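Parallel gripper for glassware: Greluno or Grilten?

Annick Wong
We have two arms on one table and want to move glass vases and small cups onto a shelf. Has anyone tried both grippers on ribbed glass?

Jolanta Jabłońska
Both, same arms. The Greluno slipped on 3 of 32 picks, the Grilten on 2 - hardly a difference. Lower the closing force first. 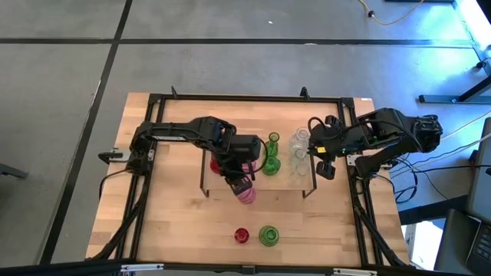 I'd also come straight down on narrow necks and leave more space between the clear ones.

Dariusz Czarnecka
Grilten. Cheaper pads.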